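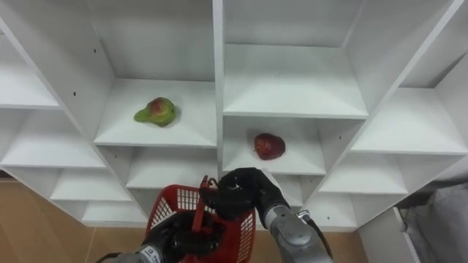

Leave the Shelf Empty

Last updated February 2019

Print this page | E-mail this page

Most advice about open shelving starts with what to buy for it. Bins that match, labels, a plant for the top corner. I think the advice has it backward, and that a cubby unit works best when most of it has nothing in it.

My wife and I bought a used cubby unit in October for the wall between our kitchen and the back door. We paid $25. The first week we did what everybody does and filled it. Mail went in one box, gloves in another, then a blender we use twice a year. By the end of the month I couldn't find the mail. The gloves were behind a bag of rice.

My neighbor Soledad Sarmiento keeps fruit in hers. A couple of pears, some apples, one piece to a box if she has the room. I used to think this was a waste of good storage. Then I noticed that her kids eat the fruit. Ours sat in a deep bowl under the bananas, and we threw out the bottom layer every other week.

A pear alone on a white shelf gets seen every time a person walks by. You know it's there and you know when it's starting to go soft. Put the same pear in a drawer with six others and you will find it by smell.

The usual objection is space. Efa Price, who read a draft of this, told me her apartment doesn't have room for shelves that hold nothing, and I take the point. But she also has two closets she can't open all the way. The things in them aren't being stored in any useful sense. She owns them and can't get at them.

Baskets are the one item I'd still allow, and only for carrying. A plastic basket that travels from the counter to the shelf and back is a tool. Once it gets parked in a cubby for good, it turns into a small junk drawer. We had four of those before I emptied them out on the floor. I found a tire gauge, dead batteries and a library card that expired before we moved in.

I am not asking anyone to get rid of 200 things. We gave away one box, and the blender is now in the basement. The rest went back into cupboards with doors, where it should have been all along. What stays on the open shelves is whatever we want to use up or pick up that week. Right now it's fruit, the dog's leash and a library book, due back soon.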